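Ticket 371 – Basket label coming loose, hangers catching in the weave
Posted by Ekua Asante, April
Category: Storage & Laundry > Baskets and Hampers
4 replies · 10 shares
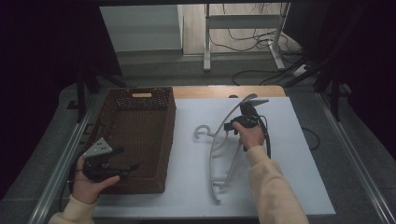 I bought four of the Wumetti baskets for the laundry shelves in our guest house, and two of them have the same problem. The label plate on the far rim turns when I write on it, and on one basket it has already fallen off. We use the baskets to carry hangers between rooms. The white plastic ones, with the small notches at the lower ends, catch in the weave when I lift them out, and I think this pulls on the rim also. Is there a way to fix the plate without glue?

What I tried so far:
– pressed the plate back by hand, it held until the evening
– thin cotton thread through the small openings of the rim, it broke
– put the hangers with the hooks up, this is better but not perfect

Graham Catterall (Odoi support), 10:40
Hi Ekua, please try a short piece of waxed cord. Pass it through two openings beside the plate, cross it behind, and tie it on the outside of the basket. Don't pull too tight or the weave will bend. For the hangers, a cotton liner should do the job.

Ekua Asante, 16:10
Thank you Graham. The cord is good – the plate does not turn any more. I sewed one liner from an old pillowcase, but it slides down at the corners.

Graham Catterall (Odoi support), 16:35
Fold the top over the rim and put a stitch in each corner. I'm sending you a replacement plate for the lost one.

Status: waiting for part
Tags: wicker, labels, hangers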